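Where Do Your Clothes Come From?

Look down at your shirt. Before it was a shirt it was cloth, and before it was cloth it was thread, and before it was thread it may have been growing in a field! Cotton comes from a plant with fluffy white puffs called bolls. Inside each boll are seeds, and every seed is covered in soft hairs called fibers. One fiber is so thin that you would have a hard time seeing it by itself.

So how do you get from fluff to something strong enough to climb a tree in? You twist it. Pull a little tuft out of a cotton ball and tug on it. It comes apart right away. Now take another tuft, roll it between your fingers until it's tight, and tug again. Much tougher! Twisting makes the fibers grip each other. People call this spinning, and they have been doing it for thousands of years.
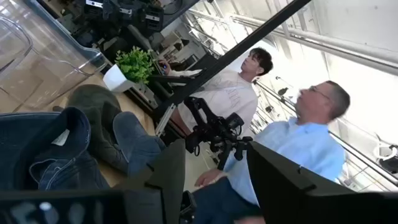 Once you have thread, you can weave it. Weaving is all about over and under. One set of threads, called the warp, is stretched tight on a loom. Another thread, the weft, goes over one, under one, over one, under one, all the way across. Then it turns around and comes back the other way.

Denim has a different pattern. The weft goes under two or more warp threads at a time, and each row moves over by a step. This makes slanted lines, and the pattern is called twill. Find a pair of jeans and look really closely (a magnifying glass is great for this). Can you spot the slant? Blue jeans usually have blue warp threads and white weft threads, so the inside looks paler than the outside.

Knitting is another thing altogether! A knitted hat or sweater is made of loops pulled through other loops. Loops can open up and spring back, and so a sock will stretch over your heel but a woven handkerchief won't.
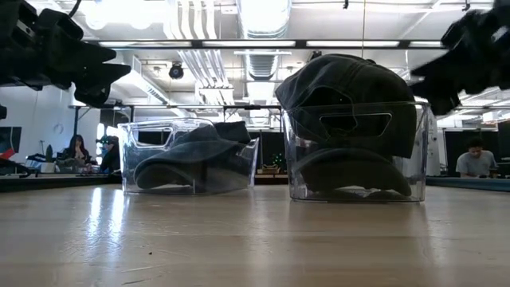
Lumturie Janevski teaches weaving to kids at the Rotero craft school, and her beginners start with a piece of cardboard. You can too. Cut small notches along the top and bottom, wind string up and down through the notches, and tape the ends at the back. Then weave yarn over and under with your fingers. Push each row down snugly with a fork.

Her student Fasil Dinsa spent all of July on a striped wall hanging with 87 rows, and he changed color whenever he felt like it. Yours can be as small as a bookmark. If you miss a thread, just pull the yarn back out and do that row again.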